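Gripper Trials in the Toy Kitchen

Potow has been my favorite corner of the lab since April! Loretta Kincaid and I are comparing two grippers, the Ekelel and the Drimetura, on the same small kitchen jobs, 100 tries apiece.

Carrot, stove side
The carrot lies right up against the clear bowl with the red piece in it, and I love this setup – so little room for fingers.
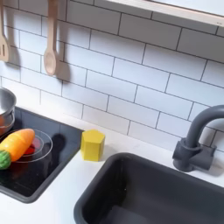 Green fuzzy thing, over the stove
Black linkage fingers closed around something soft and bright green. Squishy objects are a whole different game, and so much fun to tune for. 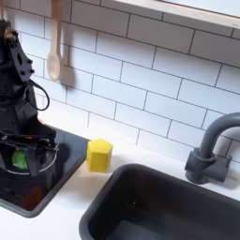
Loretta wants to try slower closing speeds next, and I'd like 75 more runs with the wrist cable tied back. More from us soon!

Rosalind Bellamy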